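Scoring grasp points on crumpled clothing

This page covers the grasp selection step of the Walanen method for two-arm garment handling. It assumes the arms are calibrated and the policy from the previous page is loaded.

1. Drop the garment on the padded surface from a low height. Do not smooth it out. A new heap is needed for every trial.

2. Open both grippers and bring the wrist camera down until the cloth and both fingertips are in view. Store one still per arm before any contact.

3. Run the proposal script. It returns 8 candidate points for each arm, ranked by edge score. Trim, hems and waistbands normally rank highest, as their contrast is easy to pick up.

4. Keep the top 3 and discard any that would make the forearms cross.

5. Send one arm only. The other stays open and clear of the cloth until the first grasp has been scored.
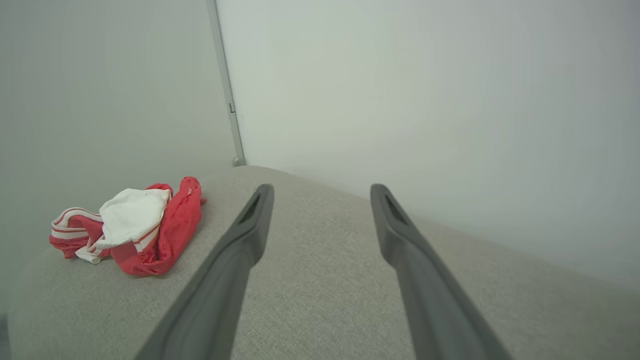
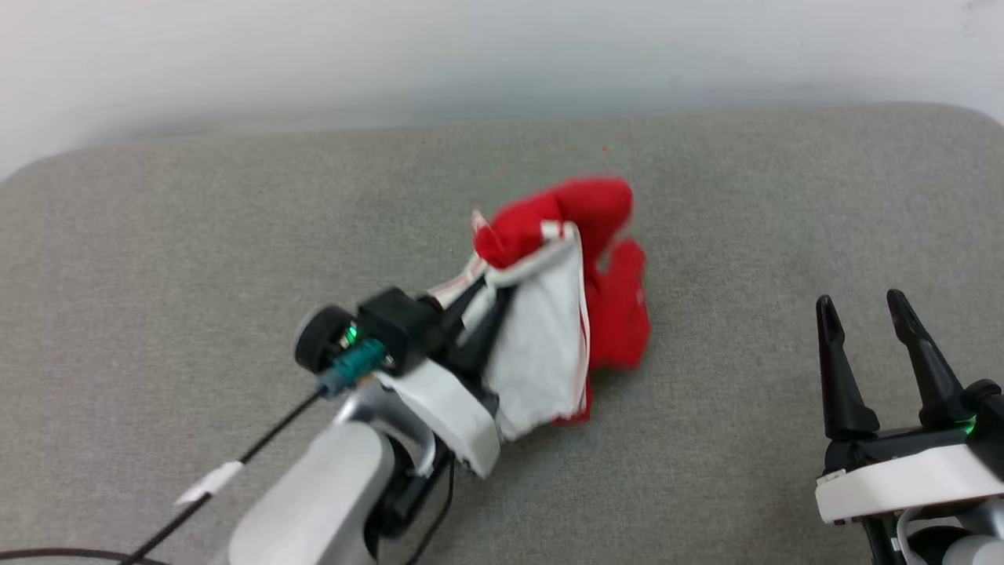
Red and white garment on the grey padded surface. First picture: wrist view, fingers open. Second picture: head view, left gripper on the white panel, right gripper open.

6. Score the grasp from the head view. Give 1 if cloth is held between the fingers and 0 if they have closed on air or on the padding. Blurred stills count if the fingertips can be made out.

In our test set of 100 heaps, ranking by edge score gave 53 first-attempt grasps on a hem or band. Ronaldo Leite repeated the set in August with the Batton weights and found most failures on folds that stood up from the heap. For these, lower the approach angle and rerun from step 3.

Log files go in the Lelness folder, one per heap.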